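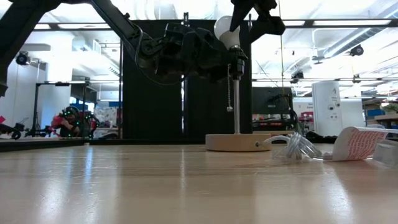 Does the controller have to be stopped before a new screw-in routine is loaded? It can stay up; only the task layer needs to be paused, and the arms hold position on the last commanded joint values.

Medeiros Docs > Bimanual Control > Task Layer > Threaded Insertion

4.3 Setting up a threaded insertion task

Use this section to configure two-arm screw-in tasks (bulbs, caps, threaded collars) in the Cledon task layer. Complete the wrist camera calibration in 4.1 first.

1. Pause the task layer. The status line reads HOLD.

2. Open the task file and set the roles. One arm is "support" and grips the fixed part. The other is "driver" and turns the loose part. Both roles must be filled or the file will not load.

3. Set the planner to Bunitz and the collision margin to "narrow". The default margin treats the two grippers as a collision at insertion distance.

4. Set the control rate to 500 Hz on both arms. Mixed rates are accepted by the loader but cause drift between the wrist frames.

5. Start the alignment check. The perception node fits one axis to the socket and one to the thread of the loose part, then reports the angle between them. Repeat until three readings in a row are inside tolerance.

6. Enable compliance on the driver arm along the insertion axis only.

7. Set the approach timeout to 3000 ms and resume the task layer.

CAUTION: Do not raise the torque limit to clear a stalled thread. Back the driver off half a turn and run step 5 again.

NOTE: Glass parts need the "fragile" grip profile. The profile caps closing force – it does not cap wrist torque, which is set separately.

4.3.1 Cross-threading

If the driver reports rotation without axial travel, the thread has not engaged or has engaged at an angle. The task layer raises code 1323 and both arms go to HOLD. Inspect the wrist view before clearing the code. 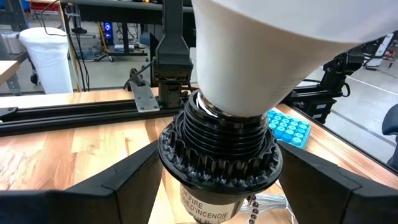

Gultitz writes that code 1323 also came up on their cell with good alignment readings, and that the cause was a stale tool offset left over from a finger change. Reloading the offset and repeating step 5 cleared it.

Tool offsets are not checked at load time in this release. After any finger change:

1. Run the offset routine on the arm concerned.

2. Save to the arm profile, not the task file – offsets in the task file are ignored.

3. Restart the perception node. It takes around 42 seconds to report READY.

For release and retract settings, see 4.4.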